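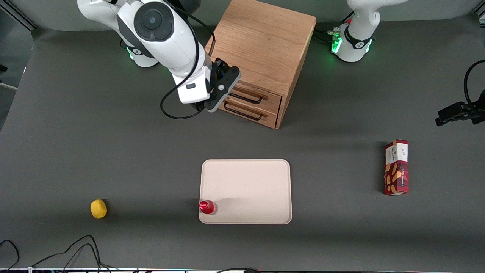

Kazimír Skála wrote to us that soup tastes like warm nothing whenever he has a cold, and he would like to know if the cold breaks your tongue.

What a great question, Kazimír! Your tongue is fine. The trouble is higher up, in your nose, and to see why, we need to go on a trip through your whole head.

## Tongue first

Stick out your tongue in front of a mirror. See the little bumps? Lots of people call those taste buds, but the bumps have a longer name: papillae (say it puh-PILL-ee). The real taste buds are much too small to see, and many of them are tucked into the sides of those bumps.

Inside every taste bud is a bunch of tiny cells waiting for food to arrive. When you chew, bits of food mix with your spit (yes, spit is important!) and float down to those cells. Then the cells send a message to your brain. The messages they are really good at are these:

- **Sweet**, like honey or a ripe peach
- **Sour**, like lemon juice
- **Salty**, like pretzels
- **Bitter**, like the white part of a grapefruit peel
- **Umami** (oo-MAH-mee), the rich taste in mushrooms, cheese and broth

You may have seen a map of the tongue with sweet at the tip and bitter at the back. It's in a lot of old books, and it's wrong! Every part of your tongue that has taste buds can notice all of those tastes.

Taste buds wear out fast, too. Hot cocoa and crunchy chips are rough on them, so your body keeps building new taste cells. The ones you use at breakfast today will mostly be replaced in a few weeks.
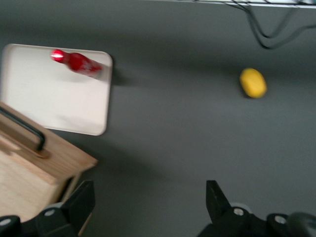

*Page last changed: 16 July 2021*

## Now the nose

So if the tongue only knows that short list, how can you tell a strawberry from a cherry? They're both sweet and a little sour. Your tongue alone would have a hard time with that one.

The secret is a back door. At the back of your mouth there is a passage that goes up into your nose. When you chew and breathe out, smells from the food ride up that passage and reach a small patch high inside your nose that is packed with smell cells. Smell cells are amazing. Working together, they can tell apart a huge number of different smells — smoke, oranges, wet dog, toast, all of it.

Your brain takes the message from your tongue and the message from your nose and mixes them so well that you can't feel the join. It all seems to happen in your mouth. Scientists call the mixture **flavor**.

And now we can answer Kazimír. When you have a cold, the inside of your nose swells up and gets clogged, and the smells can't reach that little patch. Your tongue still tells you the soup is salty. The chicken, the carrots and the parsley have all gone missing.

## Try the pinch trick

Ask a grown-up first, and check that nobody in your group is allergic to the food you pick. Fruity jelly candies in mixed flavors work very well.

1. Close your eyes and have a friend hand you a piece.
2. Pinch your nose shut before it goes in your mouth.
3. Chew slowly and guess the flavor.
4. Let go of your nose while you're still chewing.

Whoosh! In step 4 the flavor suddenly shows up, and it feels like somebody flipped a switch. When the science club at Menska Library tried it, almost 18 kids were yelling "GRAPE!" at once. Please swallow before you yell.

## What about vanilla?

Vanilla is my favorite flavor to talk about, because it's nearly all smell. If you licked a drop of plain vanilla extract, you might be very surprised: it's bitter! But the smell makes people think of cake and ice cream, so a cookie with vanilla in it can seem sweeter even when there's no extra sugar.

It comes from the long pods of an orchid, a climbing plant that grows in warm, damp places. The pods are green when they're picked and hardly smell like vanilla at all. They have to be cured, meaning they are kept warm and dried slowly, and it takes months. Only then do they turn dark brown and get that wonderful smell.
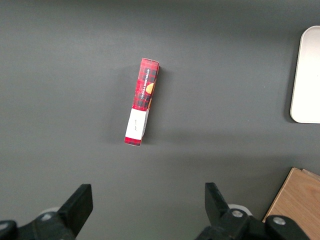

*Vanilla shortbread, in a red plaid box.*

Shortbread is a good snack for nose testing. It's mostly butter, sugar and flour, so there aren't many strong smells to get in the way. Take one bite with your nose pinched and one bite without. Which parts are still there when your nose is shut? Sweet, sure, and the crumbly feeling too. Write down what disappears!

**Words to know**

*Papillae:* the bumps you can see on your tongue.

*Umami:* a rich, brothy taste.

*Flavor:* taste and smell mixed together by your brain.

Next question in the mailbag: why do mint leaves feel cold?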